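About Salden Mat & Table

Salden makes desk mats, cutting mats and bench covers for people who work with their hands. We started with one product, a plain dark bench cover for watch and clock repair, and sold the first 200 from a rented unit behind a print shop. Today we ship to sewing rooms, model clubs and school art departments.

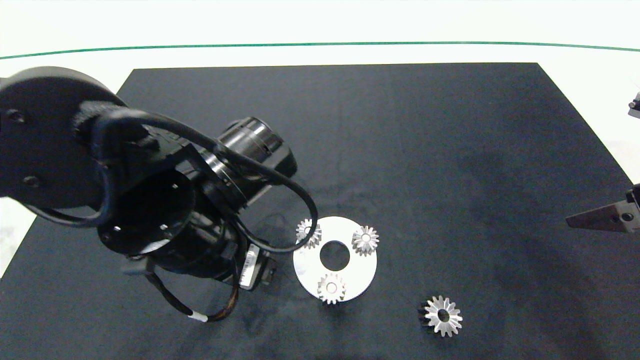
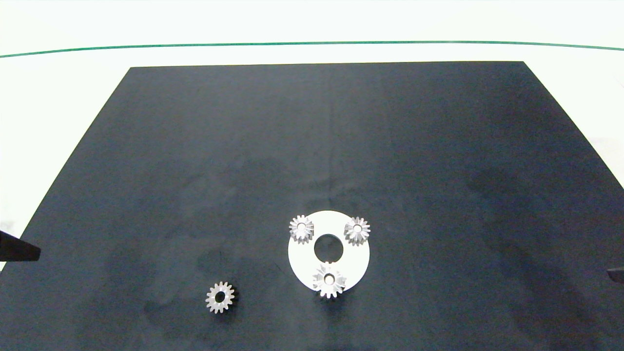
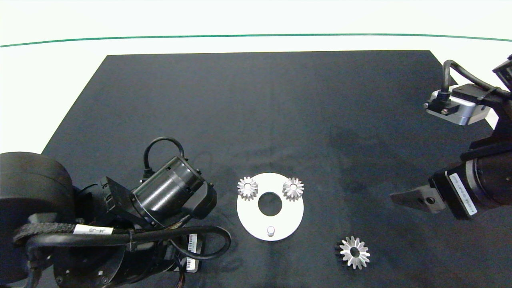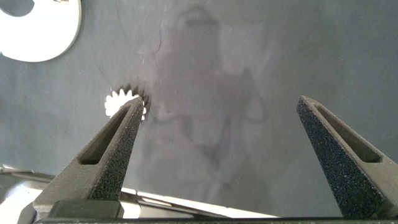 Most of our orders are still for the Uven, our basic bench cover, and we cut it to size for no extra charge. Customers often ask whether to choose a light color or a dark one. Small metal parts stand out well on a dark surface, as the silver bevel gears do in the third picture, but dark covers also show dust and light smudges sooner – a damp cloth once a week is enough.

The Ezzat line is thicker and meant for rotary knives. It comes in 50 sizes, and the minimum trade order is 400 pieces.

Our office is closed for the last week of December. Orders placed during that time go out when we reopen. Samples are free to schools – write to us on letterhead and say which line you want.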